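Hand-guided demonstration

Hand-guided demonstration is a family of methods for teaching a robot a manual task by having a person do it first, with the robot's body, a copy of the robot's hand, or a remote control standing in for written instructions. The older term "teaching by showing" survives in shop manuals and among people who were there before the newer terms arrived. The field covers work as delicate as threading a connector and as undistinguished as getting candy wrappers off a piece of cloth and into a bucket, and the second kind has absorbed a surprising share of its attention.

Contents
1 Background
2 Methods
3 Household tasks
4 Recording practice
5 Criticism
6 See also

Background

Industrial arms were taught by hand well before anyone thought of teaching them to tidy up. An operator steered the arm to a point with a set of buttons, stored the point, and went on to the next one. The arm then visited those points in order until it wore out or the product changed. This worked very well as long as the part was always in the same place, and factories went to great expense to make sure that it was.

Homes make no such effort. A wrapper may be flat, twisted, folded, or stuck to another wrapper, and a stored point is of little use once it has moved the width of a finger. Interest therefore shifted from storing positions to recording whole performances, many of them, in the hope that a learning program would find what they had in common.

Methods

Three approaches are in general use, and their supporters are on polite terms.

Kinesthetic teaching. The person takes hold of the arm and moves it through the task. The motors are set to give way, in theory without resistance. The recorded motion is one the robot can certainly make, having just made it. The drawback is that a grown adult pushing a heavy arm does not move much like a grown adult picking up litter, and the robot learns the pushing along with the rest.

Remote control. The person works a second device, often a smaller arm or a pair of handles, and the robot follows. Delay is the chief complaint. Operators learn to wait for the machine and then to wait for it out of habit, so that recordings from experienced operators are full of small, thoughtful pauses with no thought in them.

Hand-held grippers. The person carries a gripper with a camera fixed to it and does the job directly, with no robot present. The jaws are meant to match the ones the robot will wear later, and the camera sees roughly what the robot's wrist camera would see. The tool goes anywhere the person can go, which has moved a good deal of data collection out of laboratories and into back rooms, kitchens, and hallways. 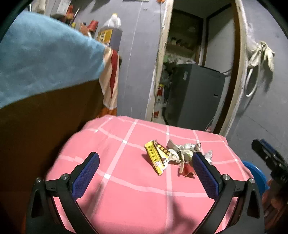

The exchange has a cost. A human wrist can turn in ways that many arms cannot, and a demonstrator who is comfortable will use all of them. Recordings are usually screened afterward for motions outside the reach of the target robot. In the Vollcombe trials, a set of 400 hand-held recordings was reduced to 344 by this check, most of the losses coming from a single demonstrator with flexible shoulders and a preference for working around corners.

Household tasks

Clearing small trash is a common first exercise. It is cheap to set up, it can be repeated all afternoon, and the demonstrator seldom needs to have it explained. It also contains most of what makes manipulation hard. Wrappers are light enough to be pushed away by the finger that is trying to pick them up. Shiny ones reflect whatever is nearby. On a soft surface the jaws must come down low enough to close on the wrapper and stay high enough to leave the cloth where it was, and a beginner's recordings tend to include some lifting of the cloth.

The drop is regarded as the easy half, a view held most firmly by people who have not reviewed many recordings. A wrapper does not always leave when the jaws open. Textured pads, chosen for their grip, continue to grip. Demonstrators deal with this by giving the tool a slight shake, and a program trained on their work will often shake the gripper over the bucket whether or not anything is stuck to it. The Movano guidelines call this "release agitation" and take no position on it.

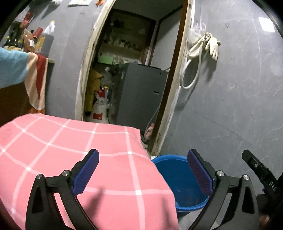
Jayson Dagdag has argued in reply that the shake should be left in, on the grounds that a person would do the same and that a robot with one needless habit is still ahead of most households. His paper on the Coutinho recordings treats such gestures as part of the skill. An opposing group cuts them out by hand, an activity which has so far taken longer than making the recordings did.

Recording practice

Conventions differ between groups, and each group's are described by that group as standard. The Holtis protocol, which is short and has been widely copied for that reason, asks for the following:

1. Begin with the jaws open and the target in view of the camera. Hold still for a moment before moving.

2. Move at a steady pace. Demonstrators speed up as the session goes on, and the fastest recordings are generally the last ones before lunch.

3. Close on one object at a time unless the task says otherwise. Two wrappers picked up by luck should be recorded again.

4. Bring the jaws over the container before opening them. Throwing is not accepted, however accurate.
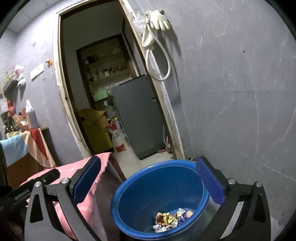
5. Mark failed attempts as failed and keep them. A recording of a miss followed by a second try is worth having, provided nobody has labeled it a success.

6. Change the arrangement between recordings. Left alone, people put objects back exactly where they were.

A session under the protocol runs to 200 recordings. The last item is the one most often skipped. In one reviewed session, 37 recordings in a row began from what was, for practical purposes, the same arrangement, and the resulting program was excellent at that arrangement.

Criticism

Critics point out that the method moves the labor of programming onto people who are paid less than programmers. Supporters answer that it also opens the work to people who know how to do the task, a group that overlaps only in part with the first one. Both sides agree that wrists get tired.

A second objection concerns settings. A program taught in a single room may come to rely on that room, down to its doorways and its laundry, and lose its bearings elsewhere. The usual remedy is to record in more rooms. How many more is disputed, and published estimates tend to match the number of rooms the authors had access to.

See also

Teach pendant
Imitation learning
Remote manipulation
Wrist camera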